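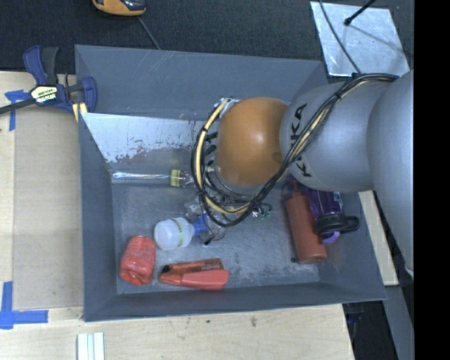

*A clear, tube-like bottle lies along one side of a scuffed gray bin.*

**Brestdale says its mixed bins work. The numbers need a closer look.**

Brestdale, 15/01/2025

The city says its mixed-item bins kept 1027 household objects out of the trash during their trial run, and it wants to make them permanent in February. The report that goes with the claim is short on detail. It doesn't say how many of those objects were used again, how many were recycled, or how many ended up in the trash anyway after somebody had paid to sort them.

The bins stand at 2 drop-off points, one on the Maro side of town and one at the old rail yard. Residents can leave bottles, containers and small household goods of almost any shape in the same bin. There are no lids, no slots and no color codes. The city calls the program Skeltden, after the street where the first bin was placed, and says people like it because they don't have to decide what goes where.

That decision still has to be made by someone. At the moment it is made at the sorting room run by Lindholm, the company that supplies the bins and holds the sorting contract. Lindholm also did the count in the report.

"An item is counted when it leaves the bin," said Jonatan Öberg, who manages the contract for the company. Asked whether that included things that were then thrown away, he said the report "covers diversion at the first stage." Asked again, he said yes.

So the figure of 1027 is a count of things taken out of bins. A good glass jar is one item. A cracked one is also one item. The city's summary, handed out to residents last week, says all of them were "saved."

Ulla Haugland, the city's waste manager, defended the wording. She said the trial was set up to see if people would bring things in, and that they did.

"We had bins that were empty for years because people were scared of getting it wrong," she said. "Now they aren't empty. I would call that a good result."

It may be. But the old bins were weighed at every pickup and the new ones are not, so there is no way to set the two side by side. Haugland agreed that weights would have been useful. She said scales were left out to keep the cost down, and that she could not say yet if they would be added in February.

**Wear and tear**

Then there are the bins themselves. Lindholm's sales sheet gives them a working life of 20 years. The trial lasted less than one, and complaints about chips and worn finish have already reached city hall.

Öberg said scuffs are normal in a container that has hard objects dropped into it all day. He described the damage as cosmetic and said the coating on the sloped parts is there mainly to let things slide down. He did not have figures on how much coating can go before a bin has to be repaired, and he did not know if any had been sent back.

The warranty, which the city released on request, runs for 2 years. It covers cracked walls and failed seams. It does not cover "surface change through ordinary contact," and that would seem to take in most of what can happen to the inside of a bin. A repair after the warranty is up would be billed to the city at a rate the contract leaves open.

Haugland said she had read the warranty and was comfortable with it. "Nobody buys a bin to look at," she said.

**What goes in**

Long, narrow things give the sorting room the most trouble, according to Eskil Løken, who worked there through the fall and has since left for another job. Clear bottles are high on his list. They lie flat against a wall or roll under something else, he said, and on a gray floor with a strong light overhead you can look straight past one.

"You see the shine before you see the bottle," Løken said. "If it's at the edge and there's other stuff in there, it gets tipped out with the rest at the end. Then it's trash, or it breaks."

He said he had raised this more than once and had suggested a separate bin for bottles, which is what Brestdale used to have. Öberg said he had no record of the suggestion, though he added that missed items are sometimes found at a later check. The report does not mention a later check.

Løken also said that odd shapes take longer to sort than the company allows for. A bin of matching bottles can be gone through quickly. A bin with a bit of everything has to be dealt with one object at a time, and the room was often behind by the afternoon. Lindholm would not release its sorting times, which it considers private business information.

**Mixed views at the rail yard**

People dropping things off this week were mostly positive about the bins and mostly unaware of what happens next. Embla Haugen had brought a box of kitchen odds and ends from her mother's apartment. She said the old system made her drive home with half of what she came with.

"I got rid of the lot in one go," she said. "I assume somebody wants it."

Isamu Ichikawa, who repairs small appliances and used to pick through the old shelves for parts, was less happy. The shelves went when the bins came in. He said anything with a screen or a glass part is at risk once it shares a bin with heavier things, and that he has stopped finding much worth fixing.

"They tell you it's reuse," Ichikawa said. "Then they drop it on top of a bottle."

The city has no figure for breakage. Haugland said staff had the impression that it was low.

**What happens in February**

The council is due to vote on a full contract in February. The draft keeps Lindholm as both supplier and sorter, and leaves the counting with the company. It has no target for reuse. There is a target for items collected, which the program would meet if people simply keep dropping things off.

Haugland said a reuse figure could be written in later — perhaps after the first year — once there is "more to go on." She would not say who would collect it.

Residents can send written comments to city hall until the vote. The full report is at the front desk, and the summary is posted at both drop-off points.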